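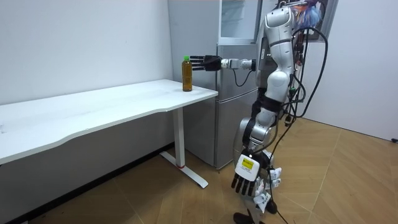
Curso de Organização de Copas e Espaços de Apoio
Instituto Cudavley - Material de apoio, Unidade 4
Conservação de bebidas e uso do refrigerador coletivo

1. Objetivo da unidade

Ao final da unidade, o participante deverá ser capaz de estabelecer a rotina de guarda de bebidas em copas de uso comum e de orientar os usuários quanto ao manuseio do refrigerador.

2. Bebidas sobre a mesa

Toda garrafa deixada sobre a mesa de apoio deve permanecer tampada e em pé. Recomenda-se mantê-la a alguma distância da borda, sobretudo quando a mesa fica junto à passagem. Garrafas plásticas transparentes facilitam a conferência do conteúdo, mas não dispensam a etiqueta com nome e data de abertura. Chás e infusões de preparo próprio vão ao refrigerador assim que esfriarem.

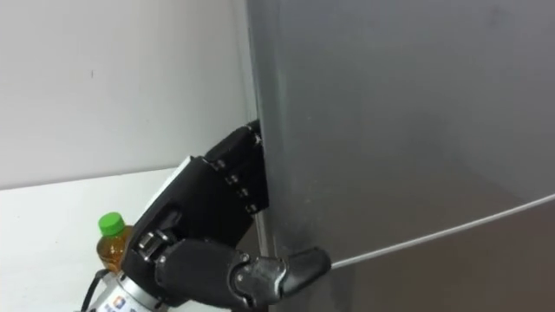 Texto: Valentina Sepúlveda
Revisão técnica: Vignesh Mudaliar

3. A porta do refrigerador

Nos modelos de duas portas sobrepostas, convém decidir o que será retirado antes de abrir. A abertura prolongada eleva a temperatura interna e favorece a condensação. O fechamento deve ser acompanhado com a mão até o encosto completo da borracha de vedação.

O acabamento metálico escovado evidencia manchas de contato - em especial junto às bordas. A limpeza é feita com pano macio umedecido em água e detergente neutro, no sentido do escovado, seguida de secagem. Não se utilizam esponjas abrasivas nem produtos clorados.

4. Atividade

Cada grupo elaborará uma ficha de rotina para a copa do edifício Dinsa, que atende mais de 494 usuários. A ficha deverá conter horário de conferência, responsável e destino dos itens sem etiqueta. Entrega na sala 23, até o encerramento das aulas de agosto.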